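Subject: Re: [skonthorpe-safety] Hearing checks for part-timers?
Date: March 8, 2021

On the list, someone at the Plommont site wrote:

> Does anyone offer hearing tests to part-timers? We've got 13
> people on the evening shift and the office says they don't do
> enough hours to bother.

Hi all,

Please do bother! Short shifts can still be loud ones, and what counts is the noise they get over the day, so I'd go by your readings and leave the contracts out of it. We had the same argument at Skonthorpe last July and ended up testing everyone on the packing side, including the people who only do 2 evenings.

We used Gidaneck, who bring a van with a booth in it. It took them one morning and they were very patient with our lot (who kept turning up straight off the line, when you're meant to have had some quiet first). Yoon quoted us as well but wanted nine weeks' notice.

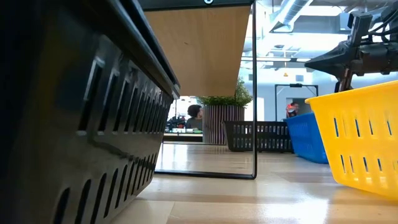

The other thing I'd ask about is plugs. We bought a box of 3000 foam ones and then found half the shift were only poking them in at the ends – no use to anyone. Roll it thin, pull the top of your ear up and back, hold it in while it swells. I now do a quick go-through with each new starter.

Does anybody have a decent one-page letter for explaining results to staff? Ours reads like a parking fine.

Cheers,
Skonthorpe packing, days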